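4.2 Clearing the bench top

Complete this section before fitting the Pavex bench vise.

1. Return pliers and screwdrivers to the pegboard.
2. Close all spray bottles and aerosol cans. Stand them upright, 10 inches from the bench edge.
3. Stack tape rolls at the right end.

CAUTION: Do not store aerosols near a heater. 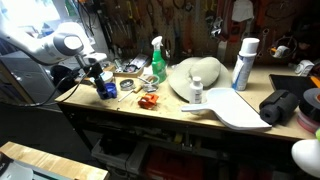
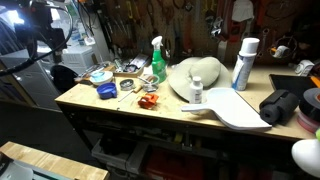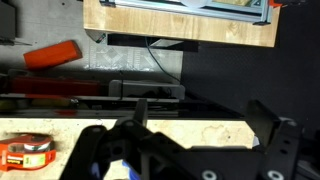

4. Collect small parts in lidded tins — one type per tin.
5. Brush the top from back to front, then wipe with a dry cloth. Repeat after 2 minutes if dust settles.

NOTE: The Hevach mat is supplied separately. See 4.3 for placement.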